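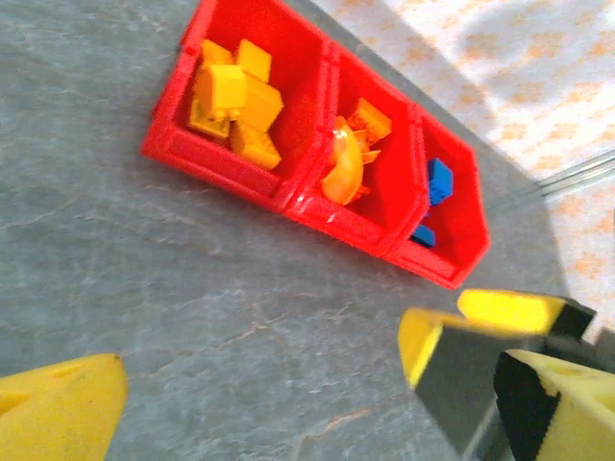 Brornport Reading Rooms – Interim Report to the Halliday Fund
2019-06-10
Prepared by Mireille Jacquet

Cataloging
The children's collection is now fully entered in the Skodent system. Of 819 titles checked against the old card file, 377 needed a corrected shelf mark and 200 were withdrawn as duplicates or for worn bindings. Relabeling is complete except for the oversize picture books.

Opening hours
Saturday opening began in the second month of the grant period. Loans on Saturdays now stand at 369. The late evening session has been dropped and its staff hours moved to the morning.

Building
Varkon has replaced the lighting in the east room. The heating quote is still outstanding – Josefien Mulder has asked for a revised figure that leaves out the entrance hall.

Budget
Spending is within the approved lines. We request permission to move the unspent shelving money to book purchases.

Next period
Oversize labels, heating contract, reader survey in October.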